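Clusari Wood Serving Tray, 2 months in

Bought it in September for coffee stuff, now it just lives on the counter. Quick review bc I'm on lunch.

Ordered from Sorrentino. Came in 2 days, plain cardboard box, one sheet of paper inside with care instructions in tiny print. No smell, no splinters. A little dust in the corners, wiped off.

Size first. I measured the spot, not the tray, dumb. It fits but takes up more of the counter than I pictured. If you have a galley kitchen go get the tape measure before you order. The smaller one in the same line is probably what most apartments want.

Color is richer than on the listing. Mine is a real brown with a lot of grain, listing looked almost orange. I like it better. Rounded corners are nice, I bump into everything and haven't got a bruise off this thing yet.

Finish. Coffee rings wipe up if you get them the same morning. Left one overnight, faint mark, came out mostly with a bit of oil. Beet juice did not come out. My fault. Care sheet says hand wash and dry right away and I mostly do. Do NOT put it in the dishwasher, my sister did that with her Pulard tray and it split along one end.

Weight is fine empty. Loaded with four mugs and a pot it's a two hand job and I wish the edge gave you more to grab. I've carried it out to the porch maybe a dozen times, never dropped it, never felt great about it either.

It does slide. On a smooth countertop it scoots if you lean on it. Stuck felt dots under the corners, better now. Should of come with them.

Compared to the Pulard: that one was cheaper and lighter and looked it. Clilatstead makes one too, saw it in the store, heavier, nice handles, $60 and I wasn't going to pay that for a tray. There were 292 reviews on the Clusari when I ordered and most of the bad ones were about the color being off, so check returns if you're matching to something.

Looks good on marble pattern, which was my worry. Dark wood on white with gray veins, and I have a grayish plank backsplash so there was a chance of too many wood tones. Doesn't bother me at all.

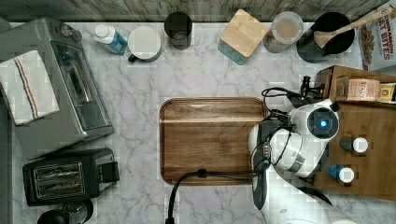 Clusari tray on my counter, toaster oven to the left, cereal up in the corner.

Would I buy it again, yeah, in the smaller size. Four stars. One off for the sliding and no real grip. Will update if the finish starts going, the edges seem ok so far but winter dries everthing out in my kitchen.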